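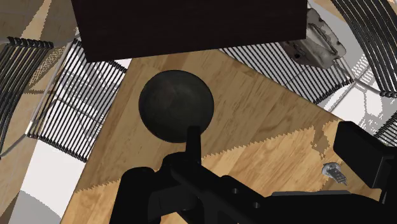
Grernach Old Town

Grernach Old Town is the walled quarter on the east bank of the river at Grernach. It is usually described in guidebooks as a medieval town that has come down to us whole. The evidence for this is thin. Most of the house fronts on the main street were rebuilt after a fire, and the parts of the wall that visitors walk along were raised again from rubble by the estate of the Dekker family, who wanted something to look at from their terrace.

Name and founding

Local tradition says the town was founded by a shipwrecked nobleman who was given as much land as he could walk round before dark. The same story is told at Stevmont and at Lomton, with the nobleman's name changed. No charter survives. The earliest paper that mentions Grernach is a toll list, and it names a ferry and a mill but no town.

Street plan
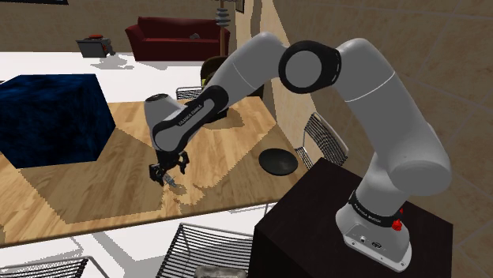
Reading time: 2 minutes

The quarter has 8 streets, which meet at the Corn Market. Tourist leaflets claim that they were laid out as the spokes of a wheel, to a plan brought from abroad. Anyone who walks them may find this hard to accept. Two of the streets bend sharply to avoid a spring, one stops dead at the tannery yard, and the rest follow the slope down to the water as cart tracks tend to do. The historian Hilde Postma, who went through the parish rent books, found no sign of a plan and suggested that the wheel was first mentioned by a hotel owner.

The Corn Market itself is older than its buildings. A fair is held there on 21st April, said to be a custom kept without a break since the town began. The rent books show long gaps, and for many years the fair was a January hiring market held outside the walls.

Protection

The old town became a protected district after a campaign against a new road. The rules cover street fronts only, so a good deal has been lost behind them. Shopkeepers must use painted signs, although the approved colours have no known link with the town's past.

The district is often said to have 1000 listed buildings. The published register gives 200, and that figure includes garden walls, pumps and a horse trough. Where the larger number came from is not clear, but it still appears on the board by the bridge.

See also

Stevmont Harbour
Lomton Priory
Dekker estate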